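Pine Table and Old Laptops: Room Gallery

Flilico is a shared workroom on the second floor of the Kostiuk building. This page covers the big pine table and the small computers that get used on it. We refinished the table last April and have kept notes on it since then. 

The boards came from the Dillell lumber yard. We bought them as seconds, so there are plenty of knots. The top was sanded by hand and given two coats of clear oil. We chose oil over varnish so that a scratch can be rubbed out without redoing the whole surface. The bill for lumber, screws, and oil came to $544.
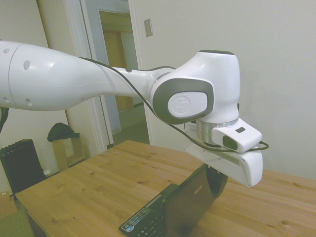
Does the oil finish leave marks on paper or clothing?
Once it has cured for 20 days it does not. Before that, keep books, sleeves, and anything made of felt off the surface.

The oil gets renewed once a year. We wipe it on with a cotton rag, leave it for 15 minutes, and wipe off whatever is left. Two thin coats do better than one thick one. The thick coat we tried the first time stayed sticky and had to be taken off with mineral spirits. Rags go in a metal can with a lid, filled with water, and the can goes outside the same day.

People ask about the small laptops. They are old, and they are slow by any current measure, but they start up and they run a text editor. We use them for the typing sessions and for reading manuals while working on something else. They run a light Linux system and have had most of the extra programs removed. Web pages with video are more than they can handle. If you need a browser for your work, bring your own computer.

The table is oiled before the spring sessions start, so for a short time in April
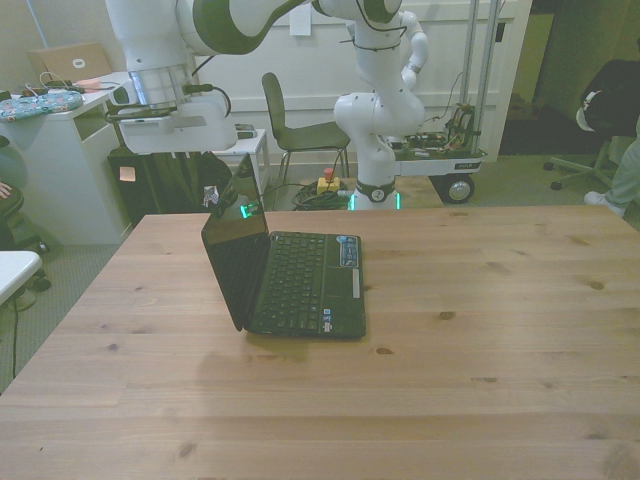 the room can't be booked. The dates go up on the door and on the Ondudard booking page. If you already have a booking in that period, we will move it to the next open slot and let you know by email.

A few things to know about using the table. Cups need a coaster. Hot pans and soldering irons should go on the ceramic tile from the supply shelf. Cutting is fine on a mat but not on the bare wood. If something spills, wipe it up along the grain with a dry cloth first and a damp one after. Please don't use spray cleaner, which leaves dull patches in the oil.

The typing sessions have room for 9 people. Each one lasts 93 minutes, with a short break after the first half. That odd number comes from the bus timetable, and we have kept it because it lets everyone catch the same bus home.
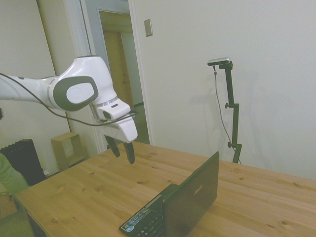
Small laptops suit this kind of room because they can be put away in a drawer at the end of a session. We looked at desktop machines and decided against them on account of the space they need. Whichever laptop you use, open the lid by the middle of its top edge and not by a corner, as the hinges on old machines don't take twisting well. The ASUS with the black lid stands open almost straight up, and it has a small blue-and-white sticker on the palm rest. Please leave stickers like that where they are. Peeling one off takes a long time and leaves glue under your wrist.

Chargers go back in the drawer with the cord wound loosely. Tight winding breaks the wire near the plug, and we have replaced several for that reason. If a charger gets too hot to hold, unplug it and leave a note on the supply shelf.

Page last updated March 20, 2026. Bookings for the room are made through the Ondudard page, and the key is kept at the Kostiuk front desk.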